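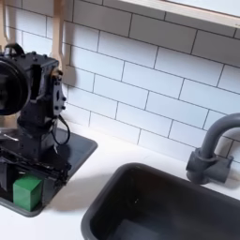 Progress report, second period: Avotiņš regimental roll of the dead

Work in this period covered transcription of the burial registers and their reconciliation with the unit casualty returns. The grant target is 3000 entries. Entry of names, ranks and service numbers is complete for the infantry volumes. The artillery and medical volumes are in progress.

Reconciliation found 206 records in which the register and the return disagree. Most are differences in spelling or rank at death. Both readings are kept in the database, with the return shown first. Posthumous awards are held in a separate table and linked by service number, so that a corrected name does not break the link.

Place of burial is missing for 300 entries. The Urkska cemetery plan was received in July and will be checked against these before any are marked unknown.

The search page, hosted by Gakeo, now accepts partial surnames and filters by unit and year. Sorting by date of death still fails where only the month is recorded. Gakeo has the fault report.

Scanning of the Holiler deposit started late due to binding repairs. Two boxes remain. No change to the budget is requested, but the scanning line will be underspent this period and we ask to carry the balance forward.

Next period:
Finish artillery and medical volumes
Check burial places against the Urkska plan
Release the awards table to the public search page
Send a draft of the printed roll for comment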